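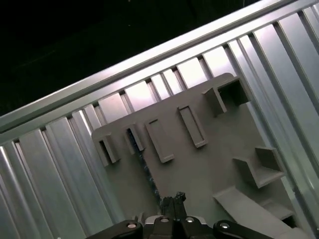
PC Hardware Basics, session 4 handout
V. Mercado / lab bench notes, February group

Read before you touch anything. Short one today, we lost time last week.

Topic: inside the case. Finding parts, naming parts, taking parts out in a sane order.

Before opening
- power cord out, hold power button a few seconds
- touch bare metal on the chassis, do it again every time you come back to the bench
- screws in the tray, not on the table. Slots in the table eat screws
- tower on its side, open side up

Find these first, hands off:
Power supply. Metal box, big label. Read the label, write down the wattage. Do NOT open it, ever.
Board. Everything plugs into this.
Processor. Square metal lid in the socket. No cooler on = do not power up.
Memory slots. Parallel rows next to the processor. Latches at the ends.
Expansion card. One screw or a clip at the back of the case, then the slot latch, then pull straight.
Drive cage and drive bay. Colored plastic is usually the bit you're meant to push or pull.

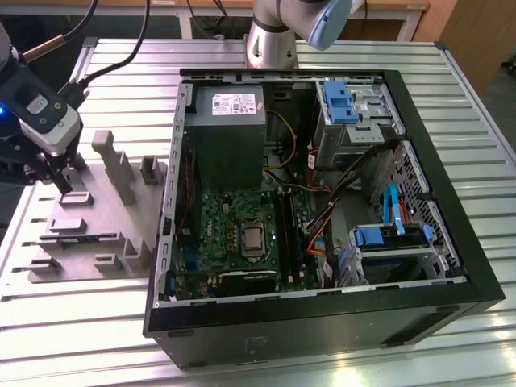 Hilkka Manninen would do the cables before the memory, always, on the grounds that you can't see the slot latches with a SATA lead lying across them and people end up yanking. Fair point. Do it her way if your case is tight.

So, order of removal:
1. data cables (pull the plug, never the wire)
2. power leads to drives
3. drives, with their brackets
4. expansion card
5. memory
Processor stays in. We do that one seperately, with paste and wipes.

Label both ends of every cable. Masking tape is fine. Cable color means nothing, orange or blue or red SATA is all the same thing.

Common mistakes: pushing memory in backwards (check the notch), forgeting the small power plug near the processor, bracket screws mixed up with case screws.

For next time: sketch of your board with ten parts labeled, pencil ok. Worksheet 70, front side only. Pradetti tool kits go back to the shelf complete, count the bits.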